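Small robot arm in the home workshop: handling weights without an accident

Last October my arm dropped a weight plate on the floor, forty centimeters from my foot. I was not hurt, only the floor tile has a hole now. Since then I keep a page of notes beside the bench, and Ilaria Ruggiero from our Saturday workshop asked me to type it for the others. It is for people who have a tabletop arm and use it with metal things heavier than a cup. I am not a safety engineer. For real limits read the manual of your own arm.

What went wrong

The task was simple. The arm had to take the disks off an adjustable dumbbell and put them in a tray. I had removed the collar on one end, so the arm could pull the disks, and then I went to make coffee. When I came back I started the program from the wrong line. The arm closed on the handle and lifted the whole dumbbell. The open end went down, the disk slid along the thread and rolled off the table.

The arm then stopped with fault 187, which in my controller (a Lostetti, quite old) means too much load on the wrist. So the protection worked, but it came after the disk was already on its way. An overload fault protects the motor. It does not catch the thing that is falling.

Before you switch on

Look at both ends of the bar and say aloud what you see. It feels stupid the first week. A star collar on one end does not tell you anything about the other end, and from your chair the disks can hide it completely. Stand up and look from behind.

Count the disks on each side also. With two on one end and one on the other, the middle of the handle is not the balance point. If the arm takes it there, the heavy side will turn down, and the fingers must resist a twist they were not made for.

Put the dumbbell flat, with its end well away from the table edge. A bar with round disks rolls easily. Two thin rubber strips under the disks are enough, the type for under carpets. Leave a little space between the disks and the tray, so the fingers have somewhere to go when they open.

Clear away everything else. Screwdriver, cup, phone.

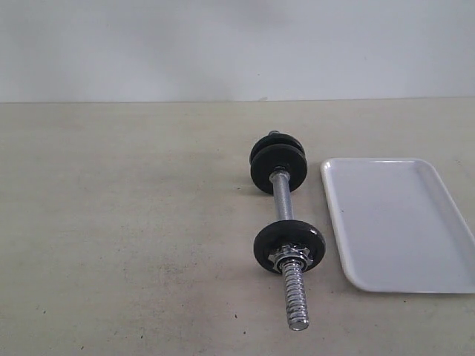 Tighten the collar, then tighten it again

Spin collars become loose from vibration, and a small arm vibrates more than you think when it goes slowly. Turn the collar by hand until it stops. Wait a moment, push the disk toward the handle, and turn once more. Usually it takes another part of a turn.

If the thread is dirty, the collar feels tight before it is tight. I clean mine with an old toothbrush and a drop of sewing machine oil, then wipe very well. Do not leave oil on the handle or on the disks. Oil on the fingers is a good way to repeat my accident.

Never use pliers on the star points. Aldo Pellegrini did this with his and one point broke off, and the piece went under the base of the arm, where it scratched the bearing cover.

Where the fingers should hold

For taking disks from an open end, I let the fingers come from the handle side, one on each side of the bar, with the tips against the lower part of the inner disk. Then the arm pushes the disks outward along the bar. It should not squeeze the rims and carry them. The rim of a coated disk is rounded and smooth, and rubber fingers slip on it when there is dust.

Check these things slowly with the motor in manual mode:

Both tips should touch at the same moment. If one touches first, the disk turns a little and jams on the thread.

The fingers should not rub on the knurled handle. Knurling is like a file. It ate the soft pads from my first pair of fingers in one afternoon, and the small black crumbs were everywhere.

When two disks sit together, decide if you want to move one or both. The gap between them is narrow, and thick fingertips will not fit in it. Mine move both, and I separate them later by hand.

Do not trust only the picture from the wrist camera. It sees very well what is close, and very badly what is beyond the disk. I have a mirror from a bathroom shelf standing at the far side for this reason.
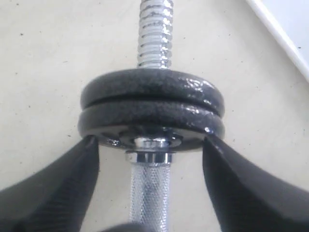

Speed and force

Set the speed to 50 percent of what you use for light objects, and do the first run even slower. With slow speed you have time to press the button. I know the video looks boring.

Set the gripping force from low to high, never the opposite direction. Start with the lowest value, try, add a little. If you need the maximum to hold it, then the object is too heavy for this gripper and the answer is to take a smaller one.

On my arm I also limit how high it can go. It is allowed to lift 6 cm above the table and no more. A disk falling from 6 cm makes a noise and maybe a mark. Look for the name "soft limit" or "work zone" in your software. In the Bellini program it is hidden under the tool settings, I needed a long time to find it.

Write your limits on paper tape and put it on the base. If someone else uses the arm and changes them, at least you have the old numbers.

The cable

After the accident I found that the cable of the gripper was also damaged, and I think it was from before. When the arm bends down, a cable that hangs in a long loop can come between the arm and the load. If it catches on the end of the bar, it pulls the dumbbell, or it pulls its own plug out, and some grippers open when they lose power. Please find out what yours does. Unplug it with a wooden stick between the fingers, and look.

Some advice for it:

Move the arm by hand to every corner of its zone before you fix the cable. Too short is worse than too long.

Fix it with cable ties near the joints, and leave them so loose that you can still push the cable through. Cut the tail of the tie with a proper side cutter. The sharp tails scratch hands.

Look at the connection at the gripper every time. I replace the cable when the outer skin becomes shiny in one place.

If two arms share the table, park the second one high and to the side, and lock it in the software. Yatziri Chávez had both active once, and the second arm started to do its last program from the day before.

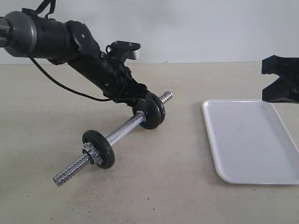

When it stops with a fault

Do not put your hand under it. This is the most important line on the page. A stopped arm can still hold a weight, and when you clear the fault it may relax, and everything goes down.

My order is now:

Press the red button, even if the arm already stopped.

Put a folded towel or a piece of foam under the load. Use a ruler to push it in.

Take the weight with your own hand from the side, by the handle, and hold it properly.

Let another person open the gripper. If you are alone, open it with a foot switch or with a long delay. Mine is 4 seconds.

Put the weight on the floor. Only now read the fault message.

Write it down with the line of the program where it stopped. I did not do this the first time, so I still do not know for certain if the overload came in the lift or when the disk began to slide.

Small things

Closed shoes. I was in slippers.

Wipe the table before each session. Grit under the disks scratches the surface and also makes them roll in a strange direction.

A tray with a raised rim is better than a flat board. It must be shallow, so the arm does not hit the side when it comes down. A folded dish cloth inside makes it quieter.

Filippos Zervas asked if it is possible to use plastic disks filled with sand for practice. Yes, and I recommend it, but they are thicker, so you must teach the positions again when you change to iron ones.

The hole in the floor I repaired with Primlow tile filler. The color is a little too yellow.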